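**Hilo: ¿Cuántos episodios de "recoger la mesa" hacen falta antes de perder la fe?**

**teleop_triste** escribió:

Buenas. Llevamos desde octubre grabando demostraciones bimanuales para una política de imitación. La tarea, dicha en voz alta, da vergüenza: separar lo desechable de lo que se lava. Papel, vasos de cartón y bandejas de aluminio por un lado; tazas y recipiente de acero, a la bandeja azul. Mi sobrina lo hace con cinco años y sin GPU.

Os dejo tres momentos de la misma mesa:

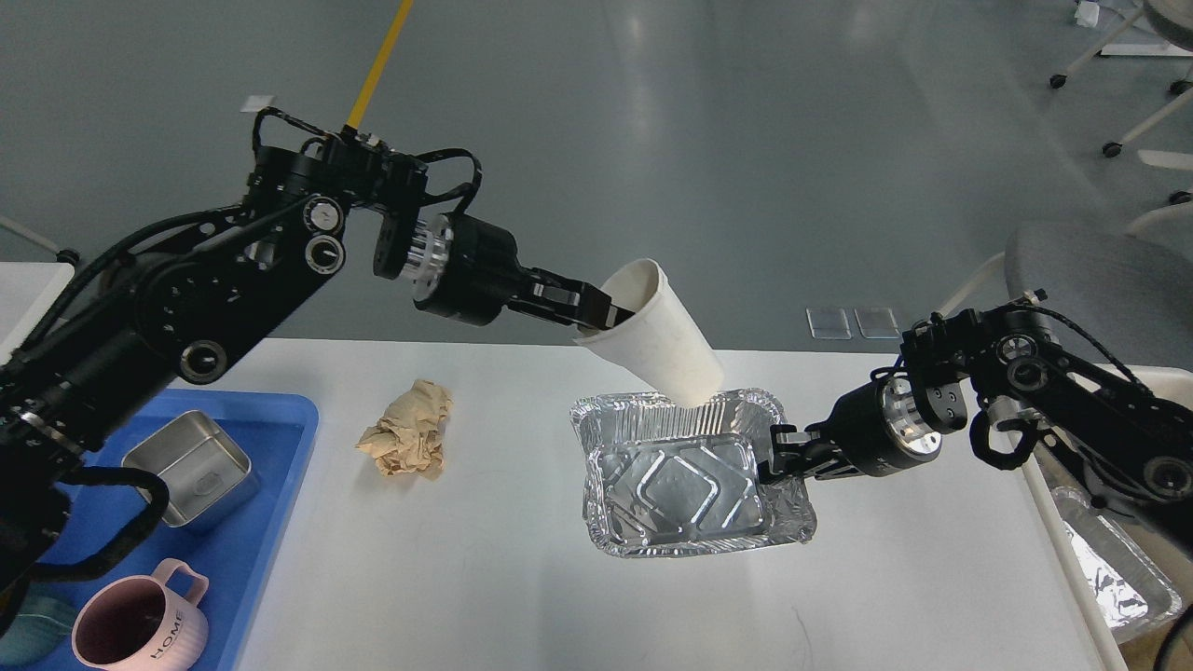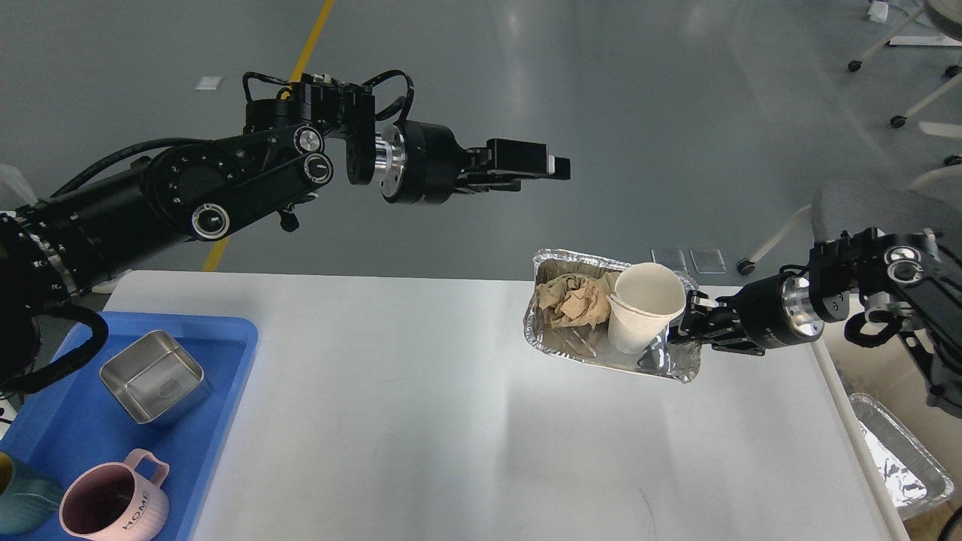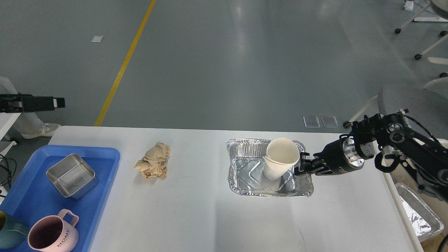 Tenemos 436 episodios guardados y la política sigue teniendo opiniones propias sobre los vasos. Con el papel arrugado va bien. Con las tazas, decente. Con un vaso de cartón se acerca, duda, se vuelve a acercar y a los 20 segundos se queda en una especie de meditación. Entrenamos con bloques de acciones, dos brazos, cámara de cabeza y cámaras de muñeca.

Mi teoría es que faltan datos. La teoría de mi jefe es que sobran, pero malos. ¿Alguien que haya pasado por esto?

---

**Flasdale_no_responde** escribió:

Tu jefe tiene razón y siento ser yo quien te lo diga.

¿Cuántas personas teleoperan? Porque si uno coge el vaso por el borde y otro lo abraza por el lado, el modelo aprende la media de las dos cosas, o sea, a cerrar la pinza en el aire con mucha convicción.

---

**teleop_triste** escribió:

Somos 2. Ksawery Jasińska y un servidor. Y sí, agarramos distinto. Ksawery pinza el borde, muy elegante. Yo voy al cuerpo del vaso como quien coge una cerveza.

---

**Flasdale_no_responde** escribió:

Pues ya está. Caso cerrado, son 300 euros.

---

**nodo_huerfano** escribió:

No tan deprisa. Lo de "unificad el agarre" se repite en este foro como un padrenuestro y a mí me ha salido fatal. Unificamos todo en una tarea de cajones, el mismo gesto siempre, precioso de ver. El tirador se movía tres centímetros y el brazo seguía haciendo su gesto precioso donde antes estaba el tirador.

La variedad no es el problema. Lo es que sea arbitraria. Si el vaso está de pie y coges por el borde, y si está tumbado coges por el lado, eso se aprende. Si depende de quién haya dormido mal, pues no.

---

**mcruz_pinzas** escribió:

De acuerdo con nodo. Y añado una cosa que en la segunda foto me da miedo: el brazo derecho tiene agarrada la bandeja de aluminio con el papel y un vaso dentro. ¿Qué se supone que hace el otro entretanto? Si en unos episodios espera arriba y en otros se va a casa, tenéis un segundo foco de ruido y encima es el que menos se mira al revisar.

---

**teleop_triste** escribió:

Ay. El brazo izquierdo hace "lo que le pida el cuerpo". No lo teníamos escrito en el protocolo. El protocolo, por transparencia, es un post-it.

---

**Hidayat_fan** escribió:

¿Y por qué no metéis más objetos y punto? Nosotros pasamos de un solo modelo de vaso a un surtido y subimos del desastre a un 70 % de éxito. Sin tocar protocolos ni revisar nada. La gente se complica la vida.

---

**nodo_huerfano** escribió:

¿70 % medido cómo? ¿En la misma mesa, con la misma luz y colocando los objetos la misma persona que grabó los datos?

---

**Hidayat_fan** escribió:

...En la misma mesa, sí.

---

**nodo_huerfano** escribió:

Gracias, señoría, no hay más preguntas.

---

**Hidayat_fan** escribió:

Muy gracioso. Pero subió, y vosotros lleváis una página discutiendo cómo se agarra un vaso.

---

**mcruz_pinzas** escribió:

Haya paz. Consejo práctico para teleop_triste, en el orden en que yo lo haría:

- Etiqueta cada episodio con el operador. Si no lo guardaste, a sufrir mirando vídeos.
- Entrena solo con los de Ksawery y luego solo con los tuyos. Mismos pasos, misma semilla.
- Recorta las pausas. Si el operador se para a pensar, el modelo aprende a pararse, y pensar no va incluido.
- Separa los vasos apilados de los sueltos. En la tercera la pinza lleva una pila, y de lado, que no tiene nada que ver con coger uno por el borde.

Lo tercero me huele a tu famosa meditación.

---

**teleop_triste** escribió:

Lo de las pausas duele, porque soy yo. Me paro siempre antes de los vasos. Los aplasto si voy rápido, así que respiro hondo. El modelo ha aprendido a respirar hondo.

---

**Flasdale_no_responde** escribió:

Enhorabuena, es imitación de la buena.

---

**pepe_ornico** escribió:

Llego del hilo de calibración. En Ornico teníamos un script que quitaba los tramos con velocidad articular casi cero. Ojo con el umbral: el nuestro se comía también los instantes en que la pinza se cerraba con el brazo quieto, y nos quedó un conjunto de datos donde los objetos se pegaban a la mano por pura fe. Incluid la apertura de la pinza en el criterio.

---

**teleop_triste** escribió:

Apuntado, en un segundo post-it.

Actualizo: he entrenado por separado. Solo con lo de Ksawery, coge el vaso suelto bastantes más veces y no se queda parado. Solo con lo mío, medita desde el principio. Las pilas siguen mal con los dos.

Mi jefe no ha dicho "te lo dije", pero ha traído café.

---

**Hidayat_fan** escribió:

Prueba con más tipos de vaso.

---

**nodo_huerfano** escribió:

Mira, para las pilas sí que lo probaría. Que no sirva de precedente.

---

**mcruz_pinzas** escribió:

Graba las pilas como tarea aparte y mézclalas luego. Y escribe qué hace el brazo libre, por favor. Si quieres te paso la plantilla que usábamos en Brastumico, ocupa una página y no lleva pegamento.

---

**teleop_triste** escribió:

Pásala. Mañana empiezo con las pilas y teleopera Ksawery.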